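We use cookies to remember your list settings. Accept - Read more

Drascombe Household List - archive view
Posted in March, 7:40 p.m.
Subject: Re: Wooden floor, cables and things that fall down

Hello all,

I am answering the message from last week. I kept the part I answer to and removed the rest, I hope this is correct for the list.

> We have finally taken the carpet out of our back room and found
> planks, quite dark, with an old finish on them. Total width of
> the room is 185 inches, so it is not small. Two questions. First,
> do we put a rug back or leave the boards open? My husband wants
> a rug, I am tired of rugs. Second, where do you put the power
> strip? There is only one outlet and it is in the worst corner.
> At the moment the cable goes over the floor and I step on it
> every morning. Also we would like to know if metal things make
> dents, because our shelf for cups and bowls will stand there.

We had the same questions two years ago, so I can tell what we did, and where I think now that we did wrong.

About the rug: we left the boards open. I wanted a rug at the beginning and even ordered one from Kasar, but the color was too red beside the dark wood and we returned it. After one winter I did not miss it. With thick socks it is fine. A dark floor shows dust very much, this you must know before. I sweep every evening and still in the low sun I can see gray lines between the planks. If this will make you nervous, listen to your husband and take the rug. I would only ask that you do not glue or tape it. The previous owner of our house used tape, and it took me 40 evenings with a plastic scraper to get the rest of it off.

For the finish, we did not sand. We washed the boards two times with a cloth that was wrung out very well, let them dry one night, and put on a thin coat of the Fang floor oil. One can was enough for the whole room and I still have a little for repairs. Please put the oily cloths outside in water, they can start to burn alone. This is written on the can in very small letters.
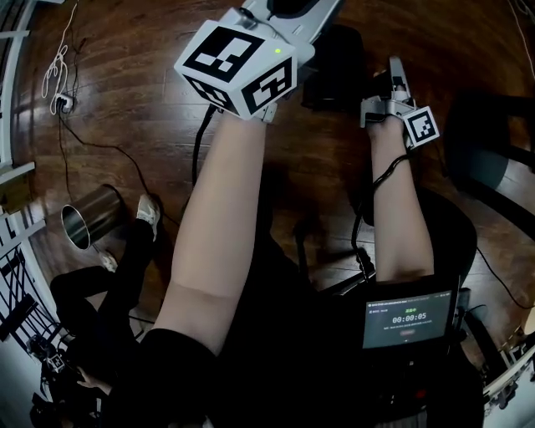
The power strip is the harder question, and I do not have a perfect answer. Ours was behind the sofa for a long time and I could not reach it to switch it off, so I became angry every time. A white strip lying on dark boards, with a black cable that runs out across the planks, is easy to see at one end and easy to miss at the other. I mean that the foot finds the black part. White cables I can see from the door, even when they are in a tangle, but a black one on dark wood disappears in the evening. So if you must cross the floor, take a white or yellow extension, even if it looks less nice. Better is to go along the wall. I used flat clips, 100 in a bag, and I needed not even half of them. The old extension I brought to Wasteck, they accept cables at the counter by the gate without a fee.

Now the dents. Yes, metal can make them, but it depends on how it falls. A cup which tips over and rolls on its side did nothing to our boards. A cup which falls from the shelf and lands on the rim made a small half moon, and this I can feel with the finger. I put a damp cloth on the place and a warm iron over it for a few seconds, and the dent came up maybe halfway. Then a drop of oil. Please try it first in a corner where the shelf will stand, the finish of yours may be another kind and can turn white from the steam.

I would put the metal cups on the lowest board of the shelf and the light things on top. We did it opposite for a year - I liked how they looked up there. Also put felt under the shelf feet. The first felt came off in a month, the kind with a small nail in the middle is still holding.

One question from my side to the list. Two of our planks near the door make a noise when somebody walks there, and it is worse in dry weather. Somebody told me to put talcum powder in the gap and somebody else said screws from below. I cannot come from below without opening the ceiling of the kitchen. Did the powder work for anyone longer than a few weeks?

I can also give away the clips I did not use, if you live near Drascombe. Write to me directly, not to the list.

Kind greetings from the hill side

Contact the list owner - Copyright Drascombe Household List - Back to top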